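Testers wanted - Zerell tabletop arm kit, remote + on site

Posted April 16, 2020

Zerell is looking for people to put our new Fliltmont kit through its paces before it ships. Small arm, wrist camera, base plate, software. No robotics background needed, just patience and a decent internet connection. 2 weeks, paid, $119 per finished set of tasks.
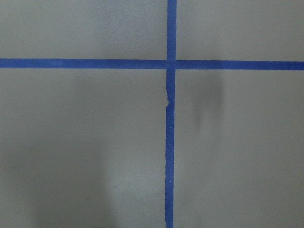
Most of the work is setup and repeat runs. Tape your marks down, run the Stumska calibration, log what happend, do it again. Each set is 100 runs. If a step in the manual makes no sense to you, we want that in writing.

You'll need: a sturdy table, a laptop, 127 cm of clear space on one side. We send the rest and pay return shipping.

A few spots at our Arboleda shop too, start late April. Must be ok lifting boxes.

To apply, use the contact form, subject line "Fliltmont tester". Tell us wich hours you can do. No resume please.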